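Media & Publics > Working Papers > Local News
Home | Issues | Authors | Submit | About

4. One Script, Many Anchors

4.1 What counted as a shared script

Anyone who has watched local television in two cities on the same evening knows the feeling of having met a paragraph before. To turn that feeling into something we could argue about, we collected evening newscasts from stations owned by three groups, which we call Pastus, Grinport and Erraji. The names are our own. The groups employ more lawyers than we do.

We treated a segment as shared when at least 100 words in a row matched across two or more stations, allowing for the swap of a city name. By this test we found 121 shared segments. Our first rule was looser and caught a great many weather reports, along with one recipe for chili that had traveled farther than either author.
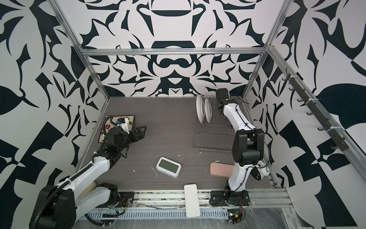
Of the 121 segments, 71 came from Pastus stations. Most were labeled as commentary in the rundown, and a good share of those lost the label by the time they reached air. Pacheco, who coded the Pastus tapes, kept a separate column for segments introduced with the words "here at home." It filled up quickly. Several of the homes in question were two time zones from the studio that wrote the copy.

4.2 How viewers heard it

We then played matched pairs to viewers in Gisovier, a market where Pastus bought the second-ranked station in September and kept the old anchors, the old theme music and the old desk. Each viewer heard one locally written item and one shared item on the same topic, and was asked which sounded more like the station they knew.

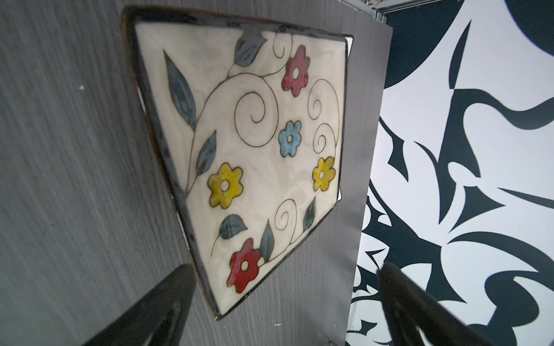
The shared item won more often than we had hoped. Viewers praised it for being calm and well put together, which it should be, having been through more editors than the local item had. Complaints about the local item dwelled on the reporter's coat. When we told people where each script came from, ratings of the shared item fell, and ratings of the anchor hardly moved at all. Trust seems to stick to the face. The words ride along for free.

Shawky reads this as loyalty; Pacheco reads it as inattention. We have left both readings in the paper after failing to wear each other down.

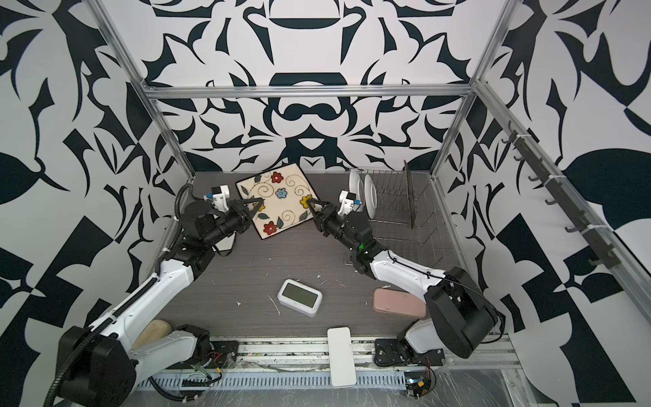
4.3 Limits

Gisovier is one market, and a patient one. Viewers who agree to sit through two newscasts for a gift card may differ from viewers who would not. Our test also misses stories that were never written, and a newsroom can be steered just as well by silence. We asked former producers for lists of dropped stories and received some good anecdotes, none of which we could code.

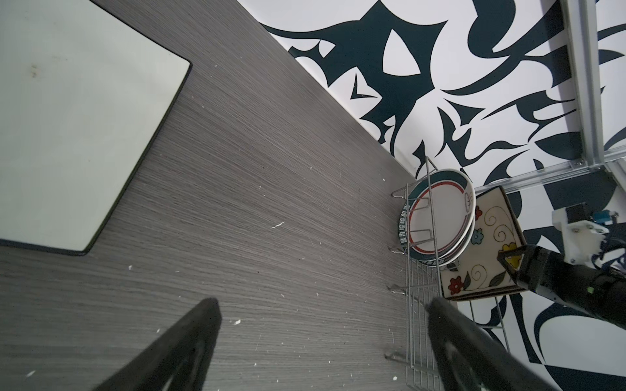
Figure 4. Tabletop with cutting board and patterned wall.

The Grinport and Erraji results point the same way as those for Pastus but rest on fewer segments, and we would not bet a newsroom on them. Section 5 takes up ownership rules.

Contact: Bonifacio Pacheco and Ayman Shawky, care of the editors | © The authors | Back to top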